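Suchbegriff eingeben Suchen

Seite drucken | Per E-Mail senden

Kunststoffteile von Haushaltsgeräten reinigen

Helle Kunststoffteile vergilben weniger schnell, wenn sie regelmäßig von Staub und Fett befreit werden. Die folgende Anleitung gilt für abnehmbare Teile ohne Elektrik, also Sockel, Einsätze, Schalen und Abdeckungen. Bei allen anderen Teilen zuerst in die Bedienungsanleitung sehen.

Benötigt werden eine Schüssel, Spülmittel, ein weicher Pinsel, eine alte Zahnbürste, zwei Mikrofasertücher und für hartnäckige Stellen etwas Natron. Scheuermilch, Aceton und Nitroverdünnung sind ungeeignet, sie machen die Oberfläche stumpf oder lösen sie an.

1. Netzstecker ziehen und das Teil abnehmen. Schrauben in ein Schälchen legen.

2. Staub trocken entfernen. Den Pinsel immer von innen nach außen führen und den Staubsauger mit kleiner Düse daneben halten. Wer gleich mit Wasser anfängt, schmiert den Staub in die Ecken. 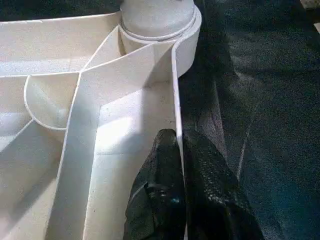 Weißes Kunststoffteil mit Mittelzapfen und Trennwänden, darauf einzelne Staubkörnchen

3. 2 Liter lauwarmes Wasser mit einem Spritzer Spülmittel mischen. Das Teil 13 Minuten einlegen. Länger schadet nicht, Aufkleber lösen sich dann aber ab.

4. Rippen und Winkel mit der Zahnbürste ausbürsten. An Kanten wenig Druck geben, dünne Stege brechen bei älteren Geräten leicht.

5. Bleiben graue Ränder, einen Teelöffel Natron mit wenig Wasser verrühren, auftragen, kurz stehen lassen und gründlich abspülen. Vorher an einer verdeckten Stelle probieren.

6. Mit klarem Wasser nachspülen, abtupfen und kopfüber auf einem Tuch trocknen lassen. Nicht auf die Heizung legen, der Kunststoff kann sich verziehen.

Erst einbauen, wenn auch in den Ecken kein Wasser mehr steht. Bei Teilen mit Gummifüßen diese vorher abziehen und getrennt waschen.

Text: Marta Panasiuk

Zuletzt aktualisiert: 18. Mai 2025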